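Visita al taller abierto de Enidach: ropa de cama, cajas y latas

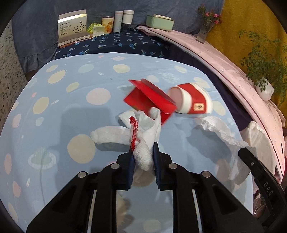 Una toalla blanca con cordón rojo, la caja roja abierta y la lata roja y blanca sobre la sábana de lunares.

En febrero fuimos a la jornada de puertas abiertas de Enidach, en el polígono de Plermont. La entrada es gratuita, pero hay que apuntarse antes por correo. Nos dieron el turno de las 15 y llegamos con tiempo, porque el autobús 291 para a 2 minutos de la puerta. Quien vaya en coche puede aparcar en la calle de atrás.

La visita tiene dos partes. La primera es un recorrido por el almacén, donde se explica cómo llegan los tejidos y cómo se revisan. Es corta y hay bastante ruido, así que desde el final del grupo se oye poco. La segunda se hace en las habitaciones de muestra, en la planta de arriba, y es la que nos interesaba.

Las habitaciones están montadas como en una casa, con la cama a medio recoger. La sábana que más nos gustó es de color azul pálido, con lunares grandes en crema, amarillo, rosa y verde apagado. De lejos parecen lisos, pero algunos llevan dentro un dibujo de puntas finas que recuerda a un diente de león. Al fondo de la misma cama había una manta azul marino con motivos pequeños en azul claro. En el grupo unos decían que eran libélulas y otros que pájaros, y quedó sin resolver. Las dos piezas juntas son mucho estampado para mi gusto, aunque los azules combinan bien.

La actividad de la tarde trataba de ordenar lo pequeño: toallas, cajas, latas, todo lo que acaba encima de la cama cuando se vacía un cajón. El método que enseñan es sencillo. Se saca todo, se separa lo textil de lo rígido y se guarda primero lo que tiene tapa. Las toallas pequeñas van enrolladas y sin apretar. Si llevan cordón, aconsejan dejarlo por fuera para poder tirar de él.

Con las cajas de tapa abatible hay un problema conocido: ocupan el doble si se quedan abiertas. Recomiendan usarlas para cosas que se cogen poco. Las latas cilíndricas aprovechan mejor el hueco de pie que tumbadas, salvo en cajones bajos. Preguntamos por los separadores de Dirketti que se ven en el catálogo, pero ese día no los tenían.

A la salida hay una tienda pequeña con restos de temporada. Los precios son algo más bajos que en el centro y no admiten cambios. Nosotros compramos una funda de almohada de la serie Poduval, referencia 111, que tiene buen tacto y costuras rectas. La sábana de lunares no estaba a la venta en nuestra medida.

Los baños están en la planta baja y hay ascensor. No hay cafetería, solo una máquina de bebidas junto al mostrador. El próximo turno de visitas se anuncia en el tablón de la entrada.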